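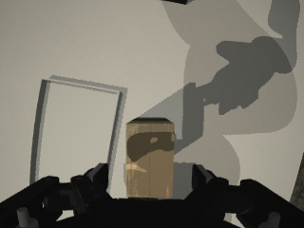 **Ticket:** Recorded demos close the gripper early on the tall box task
**Project:** Deler (simulated teleop)
**Opened by:** Flor Mosquera
**Assigned to:** Arsalan Tanoli
**Status:** Closed, one follow-up open

**Flor Mosquera, Tuesday 09:40**

I am collecting demonstrations for the tall box pick, driving the arm from the hand controller. Live, everything looks right. I line up with a finger either side of the box, squeeze the trigger and it holds. When I replay the saved episode, the fingers start to close while the arm is still moving in, and the box gets knocked over instead of gripped.

It doesn't happen every time. I replayed the first 50 episodes of this batch and 29 of them failed this way. The other 21 replay fine. Last week's batch on the same task had no trouble, and I haven't changed the scene, the box or the start pose.

Steps to reproduce:

1. Load the tall box scene and reset.
2. Record one episode by remote control, ending with a grasp and a short lift.
3. Save, reset, replay from file.
4. Watch the wrist view in the last part of the approach.

**Arsalan Tanoli, 10:15**

Thanks. Three questions before I dig in. Are you on the new controller driver from Dorkon, or the one we shipped with? Are you replaying at recorded speed? And are the failures bunched together or spread through the batch?

**Flor Mosquera, 10:32**

New driver, it updated itself on Monday. Recorded speed. They are bunched. The first lot of the morning were fine and then nearly everything after my tea break was bad. I left the recorder running during the break and only paused the session.

**Arsalan Tanoli, 11:50**

The break is a useful clue. I opened one good file and one bad one and lined up the two streams. In the good file the arm pose and the trigger value agree. In the bad one the trigger is ahead of the arm by 700 ms from the first sample to the last. The offset is constant, so it isn't dropped packets.

Could you try the following:

- Record two episodes from a fresh start.
- Pause the session for a minute, resume, record two more.
- Send me all four without trimming them.

**Flor Mosquera, 12:20**

Done, files are in the ticket folder. The first two replay properly. Both after the pause fail.

**Arsalan Tanoli, 13:45**

Reproduced here too. The arm pose is stamped with the simulator clock, which stops on pause. The trigger is stamped by the driver, and the new version keeps its own clock. On resume our recorder tries to match them up again and gets it wrong. The old driver took its time from us, so the problem never showed.

Kevin, can you check whether the Noltimitz station does the same? They are on the same build.

**Kevin Grajales, 14:30**

Checked. Same fault after a pause, with an offset of a similar size. They hadn't noticed because they restart between operators. I have asked them not to pause until there is a fix.

**Arsalan Tanoli, 16:05**

Fix is on the test branch. The recorder now stamps both streams itself when they arrive and ignores the driver's time. I also added a check at save: if the trigger and the measured finger opening disagree by more than 50 ms, the episode is marked and left out of the training set.

For the bad files, I wrote a small script that shifts the trigger stream back by the measured offset. Please don't run it on the good ones, it doesn't look before it shifts.

**Flor Mosquera, 16:50**

Installed the test branch. Recorded ten with pauses in between and all ten replay with the box held. I ran the script on the 29 bad ones. 27 now replay correctly. The last two still clip the side of the box with the right finger, but looking at them again I think that was my driving. I have deleted those and will record two more.

**Arsalan Tanoli, 17:10**

Good. Merging. Closing this one.

Follow-up for Nayeli Huaranga: the driver update should not install itself on recording stations. Please pin the version and add it to the setup notes.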